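I have a grudge against open-plan rooms, and Plovley did not cure me of it. Sandrine Besson has been telling me since last September that a white ceiling makes people think better. I asked how she knew. She said you could feel it.

Well, I went, and what I felt was that I could hear every conversation in the place. The wooden floor is nice, I'll give her that. White paint over beams and pipes still leaves you looking at beams and pipes, and I'd like to know who dusts them. Then there are the lights, which come in so many kinds that I suspect they were chosen by people who weren't speaking to each other. 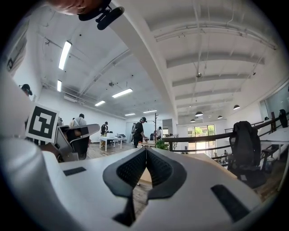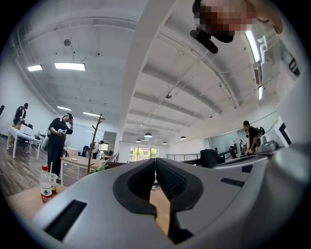 Plovley, both shots. White ceiling and pipes in the second one.

The trees outside the far window did more for my thinking than the paint. The tables are thin-legged white things, fine for small stuff, and I wouldn't trust one with my elbows. Gaspard Arnaud says he'd move in tomorrow. He also paid 1,400 for a desk chair, so weigh that as you like. I'm keeping my small room with the door that shuts.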